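Returned Pairs Check, Back Room - with comments
April, by the Gollard returns desk

I've written more than the form asks for again, so bear with me, but the Zestico strap shoes deserve a few extra words and I do like them very much.

1. Box sound, no crushed corners - OK. Plain tan cardboard, holding its shape nicely.
2. Strap and buckle - OK. Please run a thumb along the stitching as well as looking at it, especially where the strap laps over the textured part.
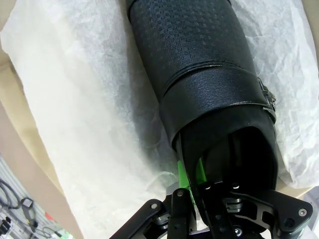 3. Collar edge and inside rim - OK, no rough spots. I had a good feel all the way round, and I'd ask everyone to do the same (take your rings off first, please!).
4. Buckle prong - OK. It should lie flat and never point up into the tissue, where it can catch a finger.
5. Tissue - PASS WITH COMMENT. Clean and plenty of it, but do shake out each sheet over the bench before it goes back in. We found 2 loose staples that way on the Zarkeck order, and I was so glad we looked.
6. Stack height - FIX. No more than 7 boxes, and the top shelf on the Srivastava side was over. I've moved the extras down to bay 159.
7. Shoe laid on its side, tissue over and under, nothing pressing hard on the toe - OK.

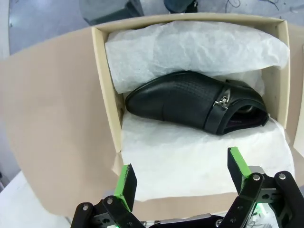

Comment added by the evening shift: we'd rather see the tissue folded back over before the box leaves the bench, as loose sheets end up on the floor and someone slid on one near the door. Could that be its own line next time?

Yes, gladly - it's going in as number 8.

Returns desk, ext. 90 | © Gollard | Back to top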